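2025-10-13
Polling workshop notebook, Ombridge turnout file

Picked up where I stopped in September. Karthikeyan's merged file is in the shared folder, 3,758 rows after he took out the duplicates. He says the duplicates were obvious. I asked to see the ones that weren't and he is looking for them.

Main thing today was the claim in the Fakhoury memo that new citizens in Ombridge "overwhelmingly" skip local elections. I don't buy it yet. The memo counts anyone naturalized at any time before polling day as eligible, whether or not they were registered. Someone sworn in after the registration deadline couldn't have voted if they wanted to. Put those people in the bottom of the fraction and of course turnout looks terrible.

Asked Raed to rerun it with registered voters only. Gap shrinks a lot in the outer wards and hardly moves in Cirninik. I don't have an explanation for Cirninik and would prefer that we not invent one by Thursday-meeting standards, meaning whatever the loudest person says first.

Rerun settings, so I can find them again: registered on deadline day, 11 wards, absentee ballots in, provisional ballots out. Lina thinks provisional ballots should be in. She may be right. Do it both ways. 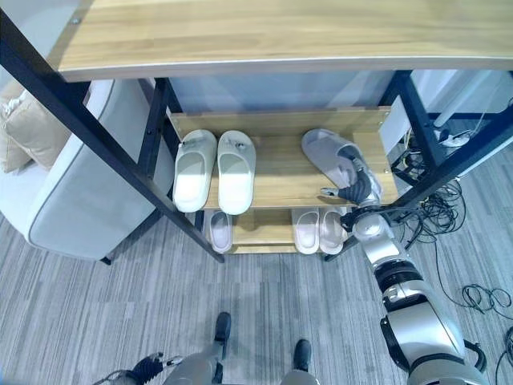

Household size is the other weak spot. The Rirnetti survey team wants to weight by number of adults in the home, and where people wouldn't answer, their interviewers wrote down a guess from what they could see at the door. I can't think of a worse way to measure immigrant households, where the whole argument is over how many people live at an address and who gets to say so. Take a wooden shoe rack with a pair of white slippers on the middle shelf. How many adults is that? One, or four, or a guest? Tanko defended the guesses – he did door work for years and says you get a feel for it. Maybe you do. A feel isn't a variable, and I'd bet the feel changes with the last name on the mailbox.

Settled for a test. Afaf will pull 200 addresses that have both a door guess and a stated number, with the interviewer ID left on. If the guesses run high for some groups and not others, the weights go in the trash. If they don't, I will apologize to Tanko in writing. He has asked for this in advance.

Wording check on item seven: "Do you feel local officials listen to newcomers like you?" Half the sample has lived here longer than I have. "Newcomers like you" is telling them the answer. Proposed "Do you feel local officials listen to people like you?" Lina points out that breaks the comparison with the old wave. True, but the old wave asked a bad question. Split the sample and run both versions, if there's money.

Still open:
Registration dates missing for part of Cirninik. Raed to call the county clerk's office again.
Rejected duplicates from Karthikeyan.
Does the memo's turnout figure include the school board runoff? The footnote says yes, the table header says no.

No numbers go outside this group until the footnote is sorted out. That includes me.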